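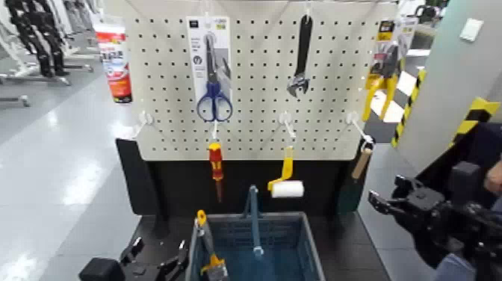 Pegboard over the black base cabinet, with one hook still free.

I put off hanging a pegboard for years because I thought it was for people with spotless garages. Then I spent most of one July morning hunting for a wrench I had used the night before, and up it went. If you have a wall and a pile of tools, here's what I've learned so far.

Start with the wall behind it

A pegboard needs a gap at the back or the hooks won't go in. Some boards come with spacers, but mine didn't, so I screwed two strips of scrap wood to the studs and fastened the board to those. Find the studs properly! I used drywall anchors the first time, in our old place, and the whole thing leaned out from the wall like it was tired.

For height, stand where you normally work and reach out without stretching. Whatever you touch is your best spot. I keep the everyday things there and let the once-a-year things go up top.

Lay it out on the floor first

Before anything gets hung, put the tools on the floor inside a rectangle of masking tape the same size as the board. Move them around, have a coffee, move them again. Leave more space than you think between handles — you need room for your knuckles. My first layout was so tight that taking down the pliers meant knocking off a screwdriver every single time.

My neighbor Elvira Paucar traces around hers with a paint marker, so she can tell at a glance what's missing. I tried that with pencil instead, and I'm glad I did, as I've changed my mind plenty since.

Hooks that stay put

Hooks that come out along with the tool are the most annoying thing about pegboards. A dab of hot glue on the back of the hook where it meets the board does the trick, and it peels off later with a fingernail. Small zip ties work too if you can get behind the board. I've bought hooks from Helden and from Tradstead and the Tradstead ones fit my holes better, but take one hook along and check before you buy a whole bag (I have a drawer full of the wrong size).

Keep a few hooks empty. You will buy something new, and it's nice if it has somewhere to go on day one.

Looking after the metal

A damp garage is hard on steel. Every couple of months I wipe blades and jaws with a rag and a drop of light machine oil, then wipe again with a dry one. For rust that has already started, soak the part in plain white vinegar overnight, scrub with an old toothbrush, rinse, and dry it right away. I mix 600 ml of water with a big spoonful of baking soda for the rinse. Don't soak anything with a painted or wooden handle, just wrap a vinegar-wet paper towel around the rusty bit.

On adjustable wrenches, the little screw wheel gets gritty long before the rest of it does. Run the jaw all the way open, brush it out, oil it, and run it back and forth a few times.

Next job is the shelf above the washer, and I'm still looking for brackets deep enough to clear the pipe.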